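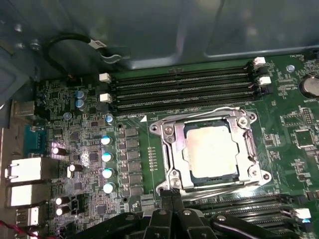 Figure 6.1 The processor socket on a green motherboard, with the processor seated in its metal bracket and memory slots alongside.

Chapter 6
Processors, Sockets and Memory

By the end of this chapter you should be able to:

name the parts of a processor socket and say what each one does
remove and refit a processor without damaging the contacts
explain why memory has to be fitted in a certain order
read the slot markings on a board and match them to the maker's diagram
keep a written record of a board inspection

Words to learn in this chapter: substrate, heat spreader, retention bracket, load lever, thermal paste, DIMM, latch, bank, channel, silkscreen.

6.1 Starting with the board

In Chapter 5 you opened the case, traced the power leads and took out the drives. From now on the work is on the board itself, and it is slower work. Most of the parts you handled in the last chapter will put up with a knock. A processor will not, and neither will the socket it sits in.

The machines used in this chapter are of the kind found in server rooms and in larger office workstations. They have more memory slots than a home computer, often set out in two or more groups, and the processor is usually larger. The same methods apply to a small desktop board. If your training room has only desktop machines, you can do every exercise in the chapter except Exercise 6.4.

Before going further, check that the power lead is out of the wall and that your wrist strap is clipped to bare metal on the case. Some server boards keep a standby supply running while the lead is connected, even when the machine has been shut down, and small lights on the board may stay lit. Pull the lead and wait until they go out. If a board has a battery fitted, leave it in place unless the exercise tells you to take it out.

6.2 What the socket does

A processor has a great many electrical contacts on its underside. On the larger types there may be more than 2,000, and on some server processors more than 3,000. Each has to meet its partner in the socket, and each has to be pressed down with much the same force. If one corner sits high, the machine may fail to start, or it may start and then report only part of its memory. Learners often spend a long time changing memory modules when the fault is a badly seated processor.

The force comes from the retention bracket. In Figure 6.1 the bracket is a thick frame of stamped steel with rounded corners, held at its edges by screws and rivets. A load lever runs along the top and down the right-hand side. On sockets of this type the lever is pushed down and hooked under a tab, and the bracket is pressed on to the rim of the processor. Expect it to feel stiff. Some boards have one lever and others have 2, and where there are 2 they must be opened and closed in the order given on the bracket or in the manual.

The bright square in the middle is the heat spreader. It is a metal lid, and the silicon chip lies underneath it. The thin dark border round the lid is the edge of the substrate, the small board on which the chip is mounted. When you pick up a processor, hold it by the edges of the substrate. Do not touch the contacts underneath, and try not to touch the lid either, as grease from the skin gets in the way of the thermal paste.

Most processors have a mark at one corner, often a small gold triangle, which shows which way round they go. The board or the socket will carry a matching mark. A white triangle can be found just off the upper left corner of the bracket in Figure 6.1. Get into the habit of looking for the mark before you lift anything out, and draw it in your notebook. Notches in the edge of the substrate give a second check.

6.3 Removing a processor

Read the whole of this section before you begin. The heatsink must already be off (see section 5.7) and the old thermal paste cleaned away.

1. Find the corner mark and note its position.
2. Press the load lever down slightly and move it sideways until it is clear of its tab.
3. Let the lever rise slowly. Keep hold of it all the way up.
4. Lift the bracket by its tab until it stands open on its own.
5. Take the processor by two opposite edges and lift it straight up.
6. Put it in its tray, contacts down, and fit the socket cover at once.

Never slide or tilt the processor while it is in the socket. On boards where the contacts are in the socket they are fine springs, and a bent one is very hard to put right. At the Drondau training workshop, learners practise steps 2 to 6 on scrap boards until they can do them without looking at the book, and only then move on to working machines. We suggest you do the same if scrap boards can be had.

Refitting is the same job in reverse, with one addition. Once the processor is in place, and before the bracket comes down, look across the socket from the side. The lid should be level. If it is not, lift the processor out and start again.

6.4 Memory slots and latches

The long black slots beside the socket take the memory modules, or DIMMs. DIMM stands for dual in-line memory module. Each slot is lined with rows of fine contact pins and has a key, a small bridge part of the way along, which fits a notch in the module. The key is placed off centre, so a module will only go in one way round.

At the ends of the slots are the latches. Look at the four slots above the socket in Figure 6.1 and you will find white ones at both ends, with part of a second bank of slots at the lower right. On some boards only one end opens and the other is fixed. Always check, as forcing a fixed end will break it.

Slots are kept close to the processor because the signals between them are very fast and the tracks need to be short. They are arranged in channels. A processor with two memory channels works best when both are in use, with matching modules in each. The order in which slots should be filled is set by the board maker, and it is not always the order in which they stand on the board. Lettering printed on the board, known as the silkscreen, gives each slot its name. It can be faint – use a torch held low to one side.

On boards with two sockets, each processor has its own slots. A module placed in a slot belonging to an empty socket will not normally be found by the machine at all.

6.5 Cables near the board

Cables are easily forgotten while you are watching the socket. Any lead that hangs over the board should be moved back and held out of the way before the bracket is opened. A plug that drops on to open contacts can ruin a socket. Read the label on a cable, if it has one, and copy the wording into your record before you unplug it. If there is no label, make one from masking tape.

Case study: the Daltolden library server

In June the server at Daltolden library began to restart without warning, and after one restart it showed half its usual memory. A technician from Olszewski was sent to look at it. The modules were tested one at a time in another machine and all of them passed. They were put back in the same slots and the fault was still there.

The technician then took off the heatsink and opened the socket. A smear of thermal paste had got under one edge of the processor and had reached the contacts. The socket was cleaned with the fluid named in the service manual and the processor was refitted. The full amount of memory was shown at the next start. The visit report was filled in on a Bullell inspection sheet, a copy of which is printed at the end of this chapter.

Talk about these points with a partner before you go on:

Why did testing the modules in another machine not find the fault?
At what stage might the paste have got under the processor?
What would you want to see written in the visit report?

Exercise 6.1

Take a scrap board with an empty or filled socket. Make a sketch of it from above, about the size of this page. Mark the socket, the load lever, the corner mark and every memory slot, and copy the name of each slot from the silkscreen. Draw an arrow at each latch to show which way it opens. Keep the sketch, as you will need it for Exercise 6.2.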